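Week 2: What We Drink, and Why We Buy It

Welcome back, everyone! I know the reading from Severino Barroso was a long one (42 pages, bless you all), but do hang on to his point about shoppers in Metham choosing a drink by the color of its label well before they think about taste. We'll come back to that in December when we get to pricing, so keep your notes somewhere safe.

Plastic bottles, one with a blue label
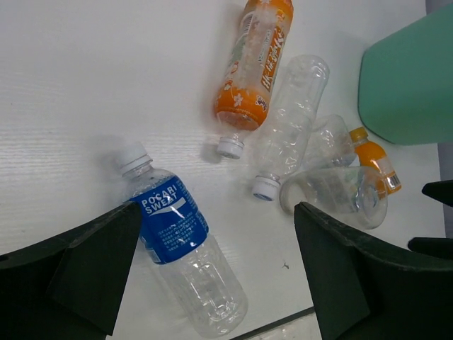
Before next class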